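Open-Front Parts Bins and Gridded Work Tables: Frequently Asked Questions

Jindora Bench Supply — Help Pages
Last revised April 17, 2021

These answers cover the open-front bins, bin liners, table paper and grid tape sold for sorting and packing benches. Questions on racking and wall rails are handled on a separate page.

What is an open-front bin, and when should I use one?

An open-front bin has a lowered front wall and side walls that slope down to meet it. Parts can be reached from the front as well as from the top, and the contents stay in view from a standing position. Use one wherever items are put in and taken out during the same shift. For long storage, or where dust is a concern, use a lidded box.

Which size should I order?

Measure the largest item you intend to store, then add clearance on both sides for whatever will be picking it up. The Arneo 300 is the usual choice for foam blocks, small cartons and molded parts. The number is the outside length in millimeters. If an item has to be tilted to pass the rim, go up one size. 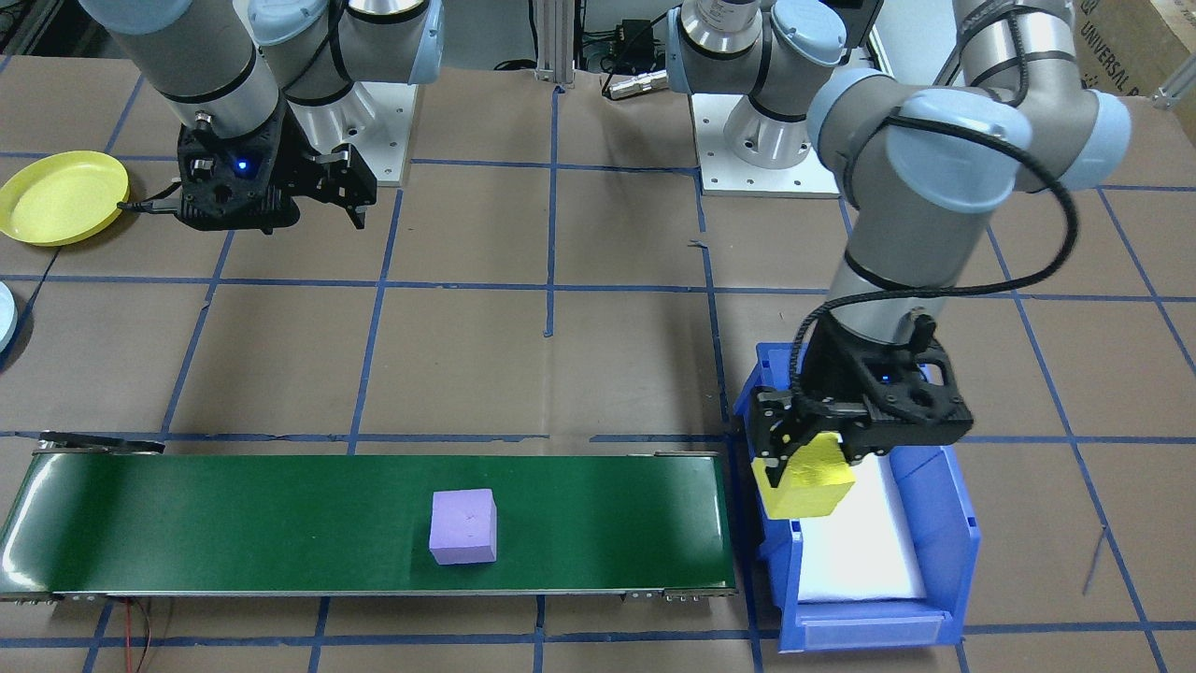 Width at the rim and width at the floor are different measurements. The product table lists both. Most returns we process on bins come from customers who ordered by the rim width and found that a rectangular item would not lie flat. Order by the floor width.

Do I need a liner?

For metal parts, no. For foam, coated parts or anything that marks easily, a liner is recommended. It also gives a light background against the bin wall, and small items are easier to find on it. Liners are sold flat in packs of 6 and can be trimmed with a utility knife. Cut the liner slightly smaller than the floor. A liner cut too large will bow in the middle, and light items will roll or slide to the sides.

Can I wash the liners?

Foam liners can be wiped with a damp cloth. Do not machine wash them. Cloth liners can be washed cold and line dried. Expect some shrinkage on the first wash, so wash before trimming.

How should a bin be positioned on the table?

Set the open front toward the side from which the bin will be emptied. Leave a clear margin around it, and keep the base fully on the table. If the bin stands next to a conveyor, check that the rim does not touch the belt or the side rail.
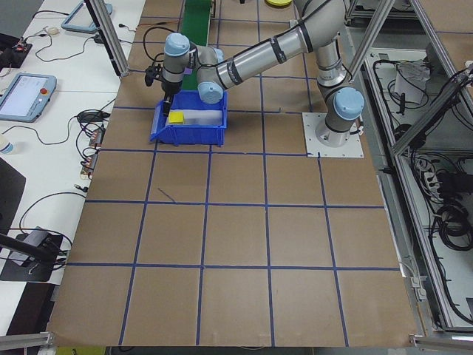
A grid on the table surface makes a bin position repeatable. Record the square, the corner the bin is set against and the direction of the front lip, and the next shift can put it back without measuring. The lines need to contrast with the surface, as dark blue tape does on brown. Remove offcuts as you go. A short diagonal strip left inside a square, like the one to the left of center here, is easily mistaken for a placement mark.

What tape should I use for the grid?

Painter's tape. It lifts off paper with less tearing than packing tape and can be repositioned shortly after it is applied. Heinonen grid tape is supplied in blue. Lay all the lines in one direction first, press them down from the center outward, then lay the second direction across them.

How accurate does the grid have to be?

That depends on its purpose. For locating bins by hand, a tolerance of 3 mm is adequate. Slight waviness in a line has little effect as long as the corners are marked correctly. For measured placement, work from the table edge and treat the tape as a visual guide only.

How often should the paper be replaced?

Replace it when it tears, when it lifts at the edges, or when old tape residue starts to catch on items being slid across it. On a bench in daily use this is commonly monthly. Famon kraft paper is heavy enough that the roll curl relaxes overnight if the sheet is weighted at the corners. Trim around any mounting plates — do not run the paper under them.

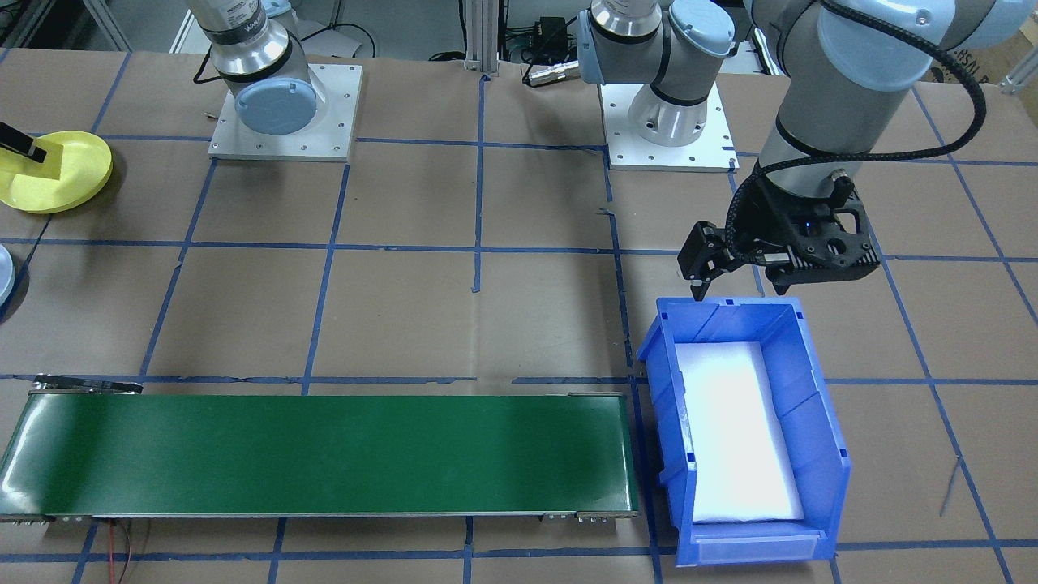
Keep the old sheet until the new one is marked. Laid side by side, the grid can be copied across with a straightedge, and any bin positions written in pencil can be transferred at the same time.

Can different items share one bin?

Yes, if they can be told apart at a glance and neither will damage the other. Put the item needed first nearest the open front. For more than two kinds of item, use a divider or a second bin. 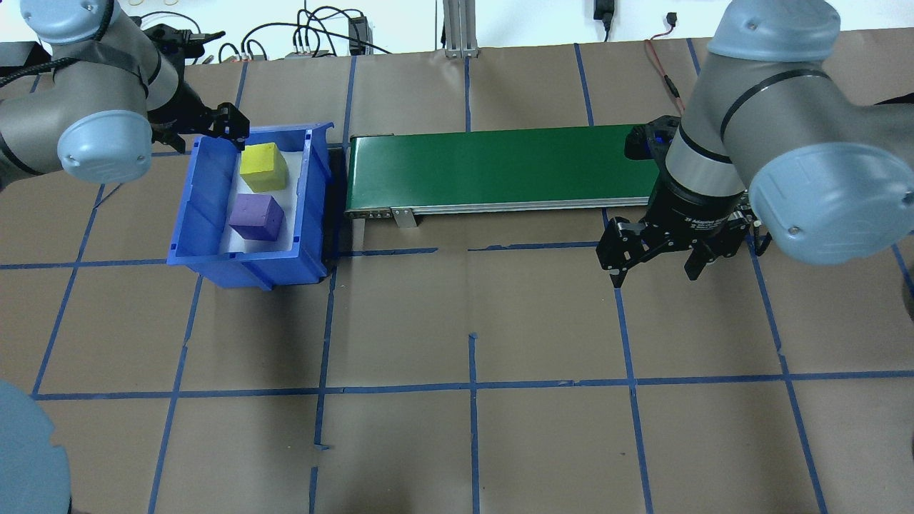
Yellow and purple foam cubes in a lined bin, purple nearer the open front.

Are the bins stackable?

Yes. The front opening remains accessible when bins are stacked. Do not stack loaded bins on a paper-covered table, where the bottom bin can slide with the sheet.

Where do labels go?

In the slot on the front wall. Insert the card from the side. Printed card sheets are sold in boxes of 2,000 labels, and blank sheets are available by the pack.

Can I return opened items?

Bins may be returned if unused. Cut liners, opened tape and part rolls of paper are not returnable. Orders placed before the February price change are refunded at the price paid.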